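Okay, I've been promising you all my thoughts on the Drollel kit, so get comfortable, this is going to be a long thread. (14 posts if I behave. I won't behave.)

1/ For anyone new: Drollel is a packing kit from Orkgate. You supply the table and the arm, they supply the gripper fingers, the software (it's called Vi, yes, just Vi) and a support line. We've had it on trial at Brorau and the trial ends soon, so I have to make up my mind!

2/ Price first, because you'll ask. The kit is 2186 dollars, and then 99 a month for Vi. No arm included. If you already own an arm, that's pretty gentle. If you don't, sit down before you look up arms.

3/ Our job is small medical supplies. Little packets, face masks, blister packs. Light stuff, floppy stuff, slippery stuff. Everything a gripper hates, basically.

4/ Setup took me one afternoon plus a very long phone call with Samira Jaber on their support line, who was lovely and patient and did not laugh when I had the wrist on backwards.

5/ Teaching a pick is my favorite part. You move the arm where you want it, tap save, move it again, tap save. Vi fills in the path between. I had my first pick running before my coffee went cold (I drink slow, but still!).
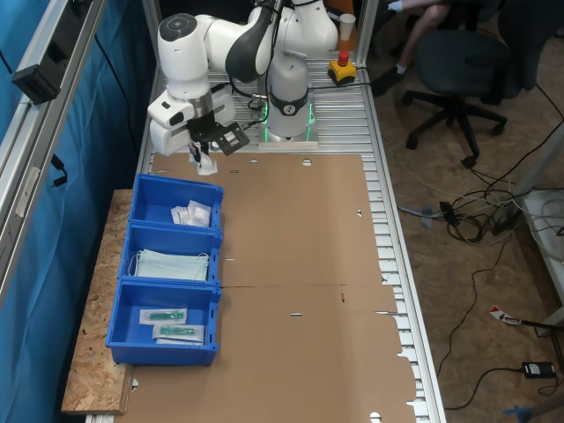

Uyên Mai: Does it cope if the bins shift a little, or do you have to teach the whole thing over again? That's what killed the last kit we tried.

6/ Great question, Uyên, and the answer is "sort of." If a bin slides a little, you nudge one point and Vi moves the rest of that bin's picks along with it. If you swap bins for a different size, you're teaching from scratch. I've done it more often than I'd like.

7/ Packets: really good. I ran 200 of them and it dropped 14, nearly all when two were stuck together. I was expecting way worse from something that thin.

8/ Masks: meh. The ear loops catch on each other and you get a little parade of masks coming out of the bin. Flor Marulanda suggested coming in slower and lifting straight up, and that did help. It's still the item I babysit.

9/ Blister packs: fine, as long as they're lying flat. On edge, forget it. The fingers slide right off and the arm carries on, very pleased with itself, holding nothing.

10/ Which brings me to my biggest gripe. Vi has a "did I get it?" check and it ships turned OFF. Why?? It's three menus deep. Go turn it on before you do anything else.

11/ Second gripe, the manual. It's a PDF that was clearly written for an older version, and half the button names don't match. Hậu Khúc went through ours with a pen and wrote in the real ones, and I would pay money for that copy.

12/ Things I like that I didn't expect to like: the fingers swap out with one screw. Restarting after a stop is quick. And Vi remembers your speed setting for each item, so masks stay slow and packets stay fast.

13/ Would it keep up with a person? No way. Milan Hoekstra packs by hand at our place and he left it in the dust without even trying. I'd use it for the long dull runs and keep people on the mixed orders.

14/ So am I buying? I think yes, if Orkgate will do the first few months of Vi for free. I've asked. They said they'd get back to me.

15/ (Told you I wouldn't behave.) Somebody DMed asking if the trial costs anything. Just shipping, both ways. Keep the box it came in, they're picky about that.

16/ I'm trying the rubber-tipped fingers on the masks next. Will post how many come out in a parade.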